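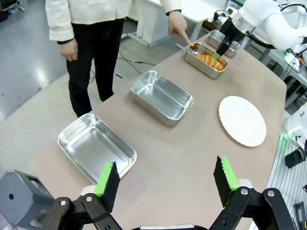

ravinder_leclerc
I'd still go for the shallow ones, whatever you're serving. Deep trays look half empty after ten minutes and people start digging about in them.

drudside_baker
Fair point, but my question was more about layout. I've got steel trays and one white plate for the breakfast table at Isilley in February, up to 20 people, and I keep changing my mind. All the trays in a line? Plate in the middle or off to one side?

cpenner
Line, every time. Plate to the side, near where people start, with the pastries on it. I did it the other way round at Gurholm once and we had a queue going in both directions, never again!

ravinder_leclerc
Don't agree with Clifford there. Pastries at the start and everyone fills up on them (me included) and your hot stuff sits there. Put them last.

drudside_baker
It's only a small croissant each, I don't think anyone's going to be full! I do like the look of one on a white plate though, against all that steel.
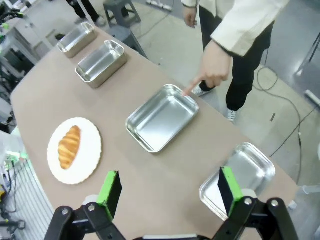 Re: Trays and where to buy them

mossy_tin
Are rolled rims worth paying for? I've got 7 cheap ones with plain edges and they're horrid to carry.

cpenner
Yes, get the rolled ones. Mine are Dufour, 4 of them, and they've had a hard life. Dry them with a tea towel straight after washing or they go spotty.

ravinder_leclerc
I let mine drain and they're fine, but then our water's soft. Still say pastries last, by the way.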